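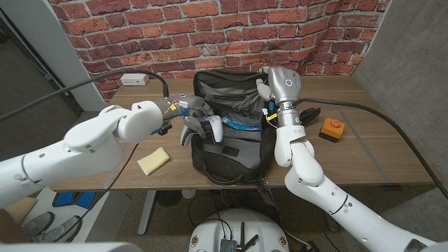 October
By a second-year student, Geography and Everyday Life

What we carry: my report on school bags and the walk to class

I picked this topic because my shoulders hurt. Our teacher said a project should start with something that bugs you, and by the second week of term my bag was bugging me a lot, so there it was.

The plan was pretty simple. I wanted to know what students at Drurnine haul up the hill every morning and how much of it they use before going home. I made a short survey, put it on the class page and taped a paper copy by the lockers. The paper one got way more answers than I expected (plus a drawing of a snail, which I have not included in the results). In the end I had 200 replies.

I also asked 10 people to keep a bag diary for 2 weeks. Every evening they wrote down what went in, what came out and what never moved. Reading those was my favorite part of the whole project! One person carried the same umbrella every single day and it didn't rain once. Another found a library book from last year under the lining.

Textbooks were the big one, no surprise. People bring them all because the schedule gets switched around and they don't want to be caught without the right one. Water bottles came next, then gym shoes. Chargers showed up in nearly every diary, usually in a knot.

Then I looked at the walk itself. Most of us come up from the Khunthong bus stop, and there are two ways to do it – the steps, or the long path past the Skemeck bakery. I did both with my full bag and then with a half-empty one. The steps are quicker but I had to stop at the landing with the full bag. The long path smells better and I got to class late, so I can't really recommend it on a test day.

For the charts I used Mino, which is free and okay once you find where the labels are hidden. My first chart came out with the shoes and the textbooks swapped and I had to redo it the night before.

If I did it again I'd weigh the bags. I only asked people if theirs felt light, okay or heavy, and "okay" means something different to everybody. I'd also ask the younger classes, who don't have lockers yet – I think their answers would look pretty different from ours.

Contact: Drurnine student projects page | Copyright the author | Back to top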